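Open Day at the Kwok Building, Inville

Got back late, so this is quick. Captions now, proper write-up when I get to it. Went over on 20 May 2021 for the robot open day, second one they've run (first was in February, missed it, snow). Parking was a mess, use the Lasenton side if you go.

Downstairs was mostly posters and coffee. Upstairs was the good part — arms working on tables with everyday stuff, visitors right up close. They call the project Pluller. No idea why, forgot to ask.

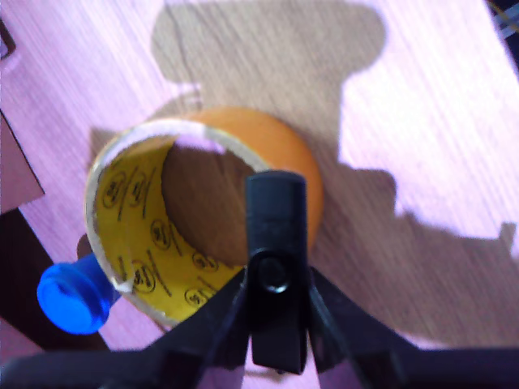

Gripper right over the orange tube, yellow on the inside. Blue cap lying next to it.

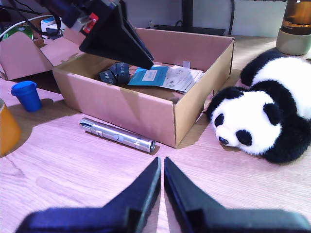
Cardboard box with a rolled black strap and papers in it, second gripper hanging over the top. Flashlight in front, panda off to the right.

Stayed up there way longer than planned. The guy running our group said they're trying to get to 2000 recorded tries by the end of summer and were at 531 that morning. Lots of misses in there, he said, they keep those too. Liked that. Somebody asked what one arm costs and got a very long answer with no number in it.

Kids' corner was popular, line out the door by noon. They printed 200 maps and ran out so a lot of people were just wandering, me included. Found the machine shop by accident. Loud. Great smell tho.

Organizers were hoping for 1000 visitors over the whole day, dont know if they made it. Felt like it on the stairs.

More from the machine shop and the parking lot demo coming once I sort them — half are blurry. If you were there and got good ones of the small rover, send them over, I'll add them to the page.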